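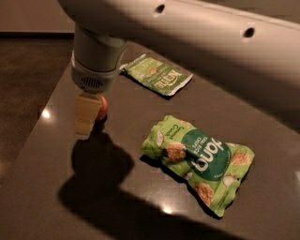 Arm bench: gripper and calibration notes for March

The arm at the Wederano shared workshop has a revised finger, a shorter cable run and a new set of speed limits. Members who have the old motion files on their own machines should replace them before the next session.

Print this item | E-mail this item

Fingers. The first set was printed solid and slipped on anything with a curved side. The replacements are broad where they bolt on and taper toward the tip. Print time went up slightly and the bolt pattern is unchanged. Spare files are in the Tumumel folder on the workshop drive.

Grip force. The controller accepts values from 0 to 3,000 in its own units. We have settled on 510 for fruit and other firm round items. Snack bags need less: 400 holds a sealed bag by its end seam without creasing the middle. At 2,000 the old finger cracked along a layer line, and the software ceiling is now well under that.

Bags remain the harder case. A puffed bag shifts when the finger touches it, and the pick point computed beforehand is then wrong. The current routine stops above the item, takes a second position estimate, and closes at the seam. Flat packages are easier to locate but leave very little clearance over the table. Set the approach height for each item separately.

Lighting. A glossy tabletop throws back highlights, and the detector has been reporting some of them as small pale objects. The arm's own shadow causes a related fault when it falls across an item between the first and second estimate. Masking by brightness alone did not fix either one. The Verbruggen branch of the detector compares two exposures and drops whatever changes between them. It runs slower and is now the default.

Cabling. The wrist cable was chafing at full rotation. It has been rerouted and tied at two points. Keep the wrist vents clear of tape. Joint limits in the Trornum config file were reduced to match the new route, so older sequences may stop early with a range error. Edit the sequence and leave the limits alone.

Still open: the release step. Light bags sometimes stay on the finger after it opens. A textured pad is the next thing to test.

Print this item | E-mail this item

Recent items
Bandsaw blade changes and tensioning
Reading a stepper driver fault code
Filament storage, second attempt
Shared drive: folder names and permissions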